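Clundside, week two: handheld demos

We are still collecting for the Ikari set. The target was 30 usable demonstrations per task, and the first task now has 31, so I have moved on to the second. Each one is done by hand with the gripper tool, start pose to release, at normal working speed. I had been going too slowly, and the trained policy copied the dawdling.
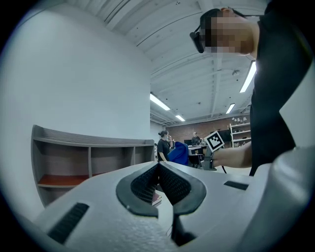 Tracking loss is the main reason I throw runs away. If the marker turns too far from the camera, the pose jumps and the whole run goes in the bin. Of the last 20, I dropped 4 for this. Radamon's script flags most of them, but it misses short jumps near the release, so I check that part by eye.

I also vary the start position more than I did in November. The old set had nearly every object in the same spot, and the policy reached there whether or not anything was present.

Next job is merging the logs from Ardeleanu, which use a different clock offset.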